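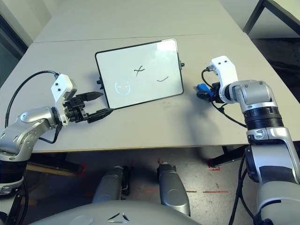 Natanael Cavalcanti
Blogger, slow runner, keeper of lists

May 4, 2021

I've been trying to learn Italian again. I say again because I did two years of it at school and came out able to order a coffee and tell people my grandmother is tall. Back in March I decided this was a bit sad and set myself a target of 3000 words by Christmas, which felt very reasonable at eleven at night with a glass of wine in my hand.

So far I'm on 271. I know!

Part of the trouble is that I keep changing how I do it. First it was an app called Vimavus, which has a cheerful little bell every time you get something right, and I got so fond of the bell that I did the fruit and veg lesson over and over and can now say "aubergine" in my sleep. Then I bought a second-hand grammar by somebody called Gerlach, very stern, all tables, with a previous owner's pencil notes getting crosser and crosser until they stop at the subjunctive.

What has helped is writing words up by hand and wiping them off again when I've got them. Small board, a few words, gone by the end of the week. I tried sticky notes all over the kitchen too but they kept dropping into the washing up (the one for "spoon" went down the plughole).

The other thing is the radio. I have it on while I cook and understand maybe one word in ten, but last Thursday a man said something about a train being late and I got the whole sentence - the whole thing, with the verb! I had to turn the onions down and have a little moment.

My neighbour reckons I should find someone to talk to and she's probably right, but I go bright red on video calls in English, never mind anything else. There's a beginners' chat group that meets online on Wednesdays, up to 70 people in it, so I could lurk at the back with the sound off for a week or two. I've filled in the form. I haven't pressed send.

If you've got any tips for remembering which nouns are masculine, please put them in the comments, I'm begging.

Recent posts
The great Jurkel teapot disaster
Three soups and a pie
Why I gave up on running apps
A wet weekend in Zolidora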